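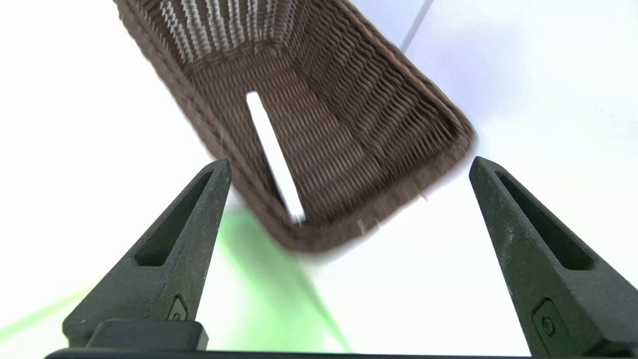 News > Business and Courts > Bankruptcy

Claims Process Opens for Customers of Devow

2025-01-12

Print this article | E-mail this article

TARNHAM. Customers who paid deposits to Devow, the home furnishings retailer that closed its stores last fall, may now file claims in the company's bankruptcy case, the Office of the Devow Trustee announced. Claim forms have been mailed to all customers whose addresses appear in the company's records. The deadline for filing is the last business day of June.

Devow operated nine stores, with its main showroom and warehouse in Tarnham and a second warehouse in Clikedau. The company first sought protection under Chapter 11 of the Bankruptcy Code in the hope of finding a buyer. When a proposed sale of the leases fell through, the case was converted to Chapter 7 and a trustee was appointed to gather the company's assets, sell them, and distribute the proceeds to creditors.

Brynhildur Blöndal, counsel to the trustee, said that many customers had asked whether the earlier Chapter 11 filing meant that they had already submitted a claim.

"A customer who filed a signed proof of claim while the case was in Chapter 11 does not need to file again," Blöndal said. "A customer who wrote a letter to the company, called the store, or spoke with a manager has not filed a claim, and should do so before the deadline."

Under federal law, certain consumer deposits are given priority over the claims of general unsecured creditors such as suppliers and landlords. The priority applies to money paid by individuals before the bankruptcy filing for goods or services intended for personal, family, or household use that were never delivered. It is limited to a fixed dollar amount for each person, which is adjusted from time to time. Any part of a deposit above the limit is treated as a general unsecured claim.

Priority status does not guarantee payment in full. Secured lenders are paid first from the property that serves as their collateral, and the costs of administering the case, as well as certain employee wages and benefits, also rank ahead of customer deposits. The trustee's office declined to estimate what share of deposit claims may be paid.

Holders of gift cards are asked to file on the same form. Courts have not agreed on whether an unused gift card counts as a deposit, and the trustee has reserved the right to object to priority treatment for those claims. If an objection is filed, each affected customer will receive written notice and an opportunity to respond.

The trustee has also asked the court to approve the sale of remaining inventory held in the two warehouses. Part of that inventory was made by a supplier in Bragança, Portugal, which maintains that some of the goods were shipped on consignment and remain its property. The court will hear the matter separately. According to papers filed by the trustee, consignment goods may become part of the bankruptcy estate if the supplier did not give proper public notice of its interest before the case began. The supplier disputes that the rule applies to its agreement with Devow.

Customers who believe that furniture stored in either warehouse belongs to them should state this on the claim form and attach proof of payment. Goods that were fully paid for and set aside under a customer's name are being reviewed on an individual basis. Customers are asked not to visit the warehouses. Requests to inspect goods must be made in writing, and the trustee's office will answer within 72 hours of receipt.

Each claim should include a copy of the sales order, a receipt or bank statement showing the payment, and a current mailing address. Original documents should be kept by the customer. Those who have already recovered their money from a card issuer through a disputed charge should not claim the same amount again. Customers with a dispute still pending may file a claim, but must report any refund they later receive.

There is no fee for filing a claim, and a lawyer is not required. The trustee's office cannot give legal advice to individual creditors. It has received reports of telephone calls offering to "release" Devow refunds in exchange for advance payment. The office does not make such calls and does not ask customers for card numbers or passwords.

Customers who move before the case is closed should send a change of address to the clerk of the court. Distributions are normally made by check after all claims have been reviewed and the trustee's final report has been approved. No date for distributions has been set.

Print this article | E-mail this article

Reader Comments

marlow_t
I paid for a dining set in August and put it on my credit card. The card company gave me back the deposit but not the delivery charge. Can I claim only the delivery charge? The form doesn't seem to have a place for that.

Clikedau resident
My mother has a gift card from the Clikedau store and never got a form in the mail. I assume that's because they had no address for her. Does anyone know if the clerk will hand you a blank one at the counter?

P. in Tarnham
To Clikedau resident: yes, I picked one up there. Bring a copy of both sides of the card, and if you want a stamped copy of the form for yourself bring an extra one of those too.

oldporch
I used to work in the Tarnham showroom. They were taking deposits right up to the last weekend. We are still waiting on our final paychecks, and I would like to see an article on the wage claims.

marlow_t
Thanks, P. I'll ask about the delivery charge when I go in.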